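Rokside shoe plant to add evening shift

ROKSIDE -- The footwear parts plant on Bimari Road will add an evening shift in January and hire 40 people to staff it, the company said Wednesday.

Jorkutix, which owns the plant, makes soles, liners and trays for work boots. It has 133 employees at the site now. Plant manager Manaia Donnelly said orders from boot makers had outgrown what the day crew could turn out.

"We have been running Saturdays since spring and people are tired," Donnelly said. "A second shift was the sensible answer."

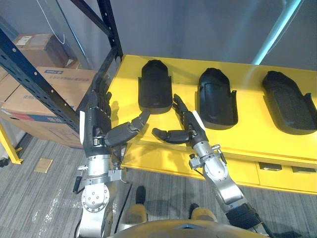 Hours and pay

The new shift will run from 3 p.m. to 11 p.m., Monday through Friday. Evening workers will get the same base rate as the day crew plus a shift premium, which is still being worked out with the union local. Training lasts 7 days and is paid.

Applications are being taken at the front office. No factory experience is needed for most of the jobs -- the exceptions are two maintenance positions and a shift lead.
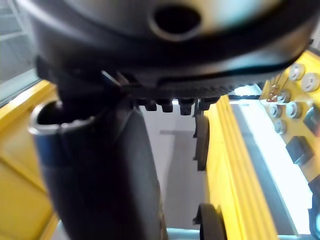

A dark gray housing with a row of small pegs along its underside.

Parking and traffic

The town council asked Jorkutix to keep trucks off Bimari Road after 9 p.m., and the company agreed. Council member Balthasar Schwaiger said neighbors had raised noise at the last meeting.

"It's a narrow street with houses on one side," Schwaiger said. "They listened."

The main building dates from 1905 and was a tannery before it was a shoe plant. The old loading yard behind it will be paved for parking.

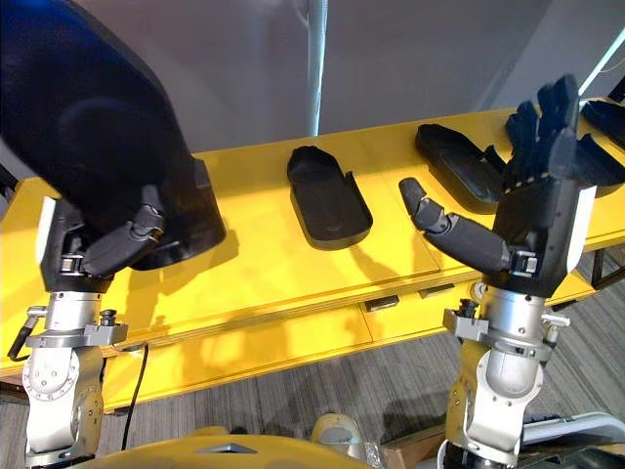

Work at a long yellow table.

The council will review the truck limit next summer.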